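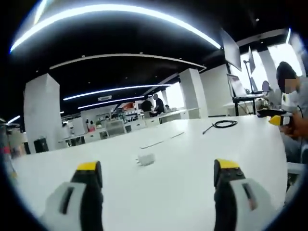
My mother-in-law is moving into the spare room in May and I'm trying to sort out the house before she gets here, starting with the cables. We have drawers of them. I put everything we own into a couple of shopping bags and I've been going through it bit by bit, and it's slow going. A coiled black cable on a white table looks exactly like every other coiled black cable, and I can't tell which ones charge something we still use and which ones belonged to a phone my husband lost years ago. He says keep them all. I say we've moved house with the same tangle twice and never opened the bag! How do other people decide what stays? And is there a sensible way to store the ones you keep, so that an older lady with stiff hands can find her own charger without calling for me?
Posted by Evangelista, 30 March 2025

Jomar Tagle
Oh, I feel for you, we did this when my dad came to live with us and it took up most of my evenings for a while. What worked for us was going at it from the other end. Forget the cables to begin with and walk through the house with a notepad, writing down every single thing that needs one – the tablet, the hearing aid case, the electric toothbrush, the little radio in the bathroom, all of it. Then go back to your bags and find one cable for each line on the list, plus one spare of the kind you use most. Plug each of them in and see that the thing really does charge before you write it off your list (I skipped that step and had to dig a shaver lead out of the garage). 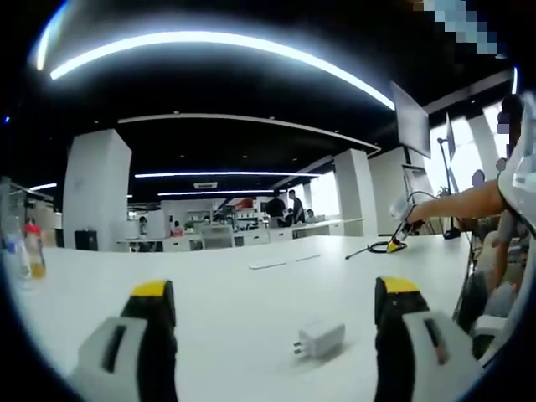
Once you have your keepers, label both ends. I mean both! A bit of masking tape folded over like a flag will do, with the name of the gadget in thick marker, and it's far easier to read than those tiny printed labels. The plug matters more than the cord, to my mind, because that's the part people unplug and wander off with. Look for the line marked "output" in the small print on it and compare that with what it says on the gadget, and if the voltage is different, don't use the two together, even when the end fits nicely.

For your mother-in-law I'd skip boxes completely and put a row of hooks at elbow height near her bed, one charger to a hook. Dad has 5 of them and he has never once had to ask me. Velcro ties were too fiddly for his fingers, so we switched to big loops of soft ribbon.

Grulell
throw out anything you haven't touched in 3 years. done. I got rid of more than 40 and haven't missed one

Brendan Buckley
Please don't put them in the kitchen trash though. Our library has a bin for old cords and chargers just inside the door, and a lot of hardware stores take them too, so give yours a call before you load up the car. I would also check each one for cracks or bare spots near the ends while you have it in your hand, and let the damaged ones go no matter what they belong to. As for your husband, mine is a wife with the same complaint about me – we settled on one shoebox, and whatever fits under the lid is mine to keep.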